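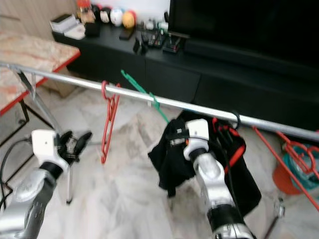
A reader wrote under my March post that drying clothes inside an apartment is a bad habit from poor countries, that it makes the walls wet and the towels hard, and that a dryer costs less than a new coat of paint. I read this comment several times. I did not answer it then, as I wanted to think first, and also I was a little offended.

Now I have thought. The reader is right on the towels.

I grew up in Herkura, where the laundry was outside from spring until the first snow. My grandmother had a line from the kitchen window to a pole in the yard, with a wheel at each end, and one of these wheels made a noise that the whole building knew. You could tell which family was washing sheets. In the winter the line moved into the kitchen, above the stove, and we ate our soup under the socks. I never heard that it was a bad habit. It was only the laundry.

When I moved to Jullari I rented a place in the Fitzsimmons, a brick building with 58 apartments and one laundry room in the basement. There are 3 dryers. In my first year one of them was always broken, and it was not always the same one. I used them like everybody else. I put in my coins, I went up, I came down too late, and my clothes were lying on the table in a pile, still warm, with a stranger's sock on top. I lost one wool sweater in this way. It was not stolen. It became a sweater for a doll.

After the sweater I bought a folding rack at Fundley, the hardware store near the bus station. The man at the counter asked if I had a balcony. I said no. He said then open a window, and this is still the best advice I have received on the subject. I want to add what I learned after that, slowly, by doing it wrong.

The first thing is the spin. If your washing machine has a second spin, use it. I was afraid of it for a long time, I thought it would hurt the fabric. For cotton it does nothing bad that I can notice, and the shirts are dry by the next morning and not by the next evening.

The second thing is space. I used to fill every bar of the rack until there was no air between the clothes, and then I wondered why the room smelled like a pond. Now I wash smaller loads. It is more often, yes, but each time it is a small job and I do it while the coffee is being made. 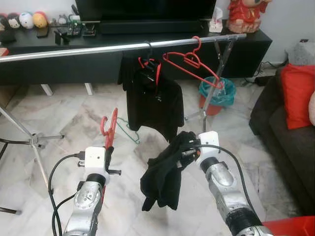 Hangers changed more for me than the rack did. A shirt that dries on a hanger needs almost no ironing, if you pull the sleeves and the collar straight while it is wet. Dark clothes I turn inside out. Heavy sweaters must lie flat on a towel, please do not hang them, they will grow until they reach your knees. I have now ruined sweaters in both directions, so I speak with some experience.

Then the walls. I took this part of the comment seriously and bought a small humidity meter. In the bedroom with the door closed and the window closed, the number went up very quickly and the glass was wet in the morning. In the living room, with the window open a little and the rack away from the wall, it went up and then came down again before lunch. So I do not dry in the bedroom anymore. I thank the reader for this, even if the tone was not so friendly.

For the towels I have no good answer. I shake them hard before hanging and again when they are dry, and they are less stiff, but they are not soft. I have decided that I like them so. A rough towel wakes you up. My guests do not agree, and for the guests I go down to the basement with my coins.

What I miss is the wind. Laundry from the line in Herkura had a smell that I cannot describe well in English, and I am not sure I can describe it in my own language — cold, a bit like stones, a bit like the neighbor's cooking. There is a product at the supermarket that promises this smell. I bought it one time. It smelled like a taxi.

I asked the building office if we could have a line on the roof in the summer, and they said that they would look at the insurance. If there is a yes, I will write it here. In the meantime somebody asked me by email which clothespins I use. Wooden ones, from a bag of 100, and the springs go rusty after a few years, so do not leave them in the bathroom as I did.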